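Horkgate students teach a robot arm to pull old hard drives
1 October 2026

A student robotics club in Horkgate is spending the fall term on a job most offices put off: taking retired hard drives out of their plastic frames so that the drives and the frames can be sorted separately. 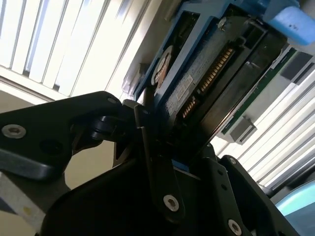 Malachy Keogh said the hard part is grip force, and that the club went through 20 sets of finger settings before it found one worth keeping. "Too light and the drive slides when you turn it," he said. "Too hard and the plastic bends, and then it won't go into the next fixture."

The project is called Pai. It started in January as a two-person assignment and now has seven students working on it in two groups. One group handles the gripper and the arm's movements. The other writes the software that decides which way a drive is facing before the arm turns it.

Students first drive the arm by hand through each step, and the recorded moves are then used to train the controller. The club had logged 3,716 recorded attempts by the end of September, counting the failed ones. Failed attempts are kept and labeled with the step where they went wrong — most often the turn, when the drive has to be held at an angle with its connector clear of the fingers.

The drives come from Bernen, a local office equipment firm that wipes them before handing them over. The club returns the sorted parts to the firm in trays.

Fulvio Russo, the club's adviser, said the students write a short report after every session and take turns on each station, including the sorting table. He said the group still has no reliable way to handle frames with bent rails, and those are set aside for now.

The club plans to enter Pai in the Umov student automation contest. Teams there get a mixed bin of parts and a fixed time to sort it, with no hand driving allowed once the clock starts. Entries close in January.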